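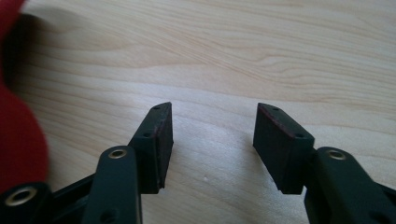 Fingers open over the bench top, with a red felt-like item at the left.

Gripper comparison working group
Minutes of the March meeting, Gradthorpe workshop
Start 10.15

1. Minutes of the previous meeting
Accepted with one correction. Under item 4 the pad thickness should read 2 mm. The drawing was already right and has not been reissued.

2. Matters arising
Spare bushings for the linkage joints have been delivered to Gradthorpe and booked into stores. The Kellico quotation for a second wrist camera is still outstanding. Restamura to chase.

3. Hand-held gripper, pad trial
The trial compares two pad linings on the same pair of fingers: the foam lining in present use and the moulded rubber lining supplied by Kellico. Each lining is to complete 200 grasps on the standard object set, which includes soft fabric items, thin plastic sheet and small rigid parts.

The foam lining has completed its 200. The rubber lining stands at 79 and was paused when one of the block screws worked loose. The screw has been refitted with thread lock and the count will continue from 79. It was asked whether the count should restart. The view of the meeting was that the looseness was noticed at the daily check and the earlier grasps can stand, but the log must show where the pause fell.

Foam held fabric well at low closing force. On plastic sheet it tended to drag the sheet before lifting it. Rubber was better on sheet and worse on fabric, where the item turned in the grip if taken near its edge. No figures will be circulated until both runs are complete.

4. Fibre pick-up on the pads
Red fibres collect along the seam between pad and block, and now and then a tuft hangs from the lower edge of a finger. Two concerns were raised – change in grip as the lining loads up, and coloured marks near the fingertips being picked up by the tracking software.
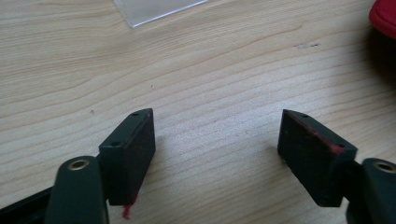 Question from Restamura: should the pads be cleaned between object types or only at the end of a run?
Reply: between object types, with a dry brush. Solvent is not to be used on the foam as it softens the adhesive.

The brushing step will go into the procedure ahead of the next run. Grasps made before the change will be marked in the log so that they can be separated later.

5. Camera and controller
The camera on the gripper was run at fixed exposure for the whole of the foam run. Automatic exposure had been tried first and gave uneven brightness on the pale bench top whenever the black fingers closed. Fixed exposure is retained.

Controller firmware 1410 is loaded on both bench units. Org reported that the finger position reading drifts slightly after a long session and returns after re-zeroing. The earlier firmware did the same, so the change of version is not suspected. Play in the linkage was suggested. To be measured with the fingers clamped open and again with them clamped shut.

Transfer of the pads to the arm-mounted gripper is held over. The block pattern is common to both tools but the screw length is not, and the longer screws have yet to be ordered.

6. Actions
Restamura – chase Kellico for the camera quotation; order longer screws.
Org – measure linkage play, open and shut, and report the drift against session length.
Gradthorpe – add dry brushing to the procedure; resume the rubber run from 79.
Kellico – confirm hardness of the rubber lining as supplied.

7. Any other business
The object set needs a second plastic sheet of the same size, as the present one is creased. Gradthorpe to cut one from stock.

Next meeting once the rubber run is complete. Meeting closed 11.40.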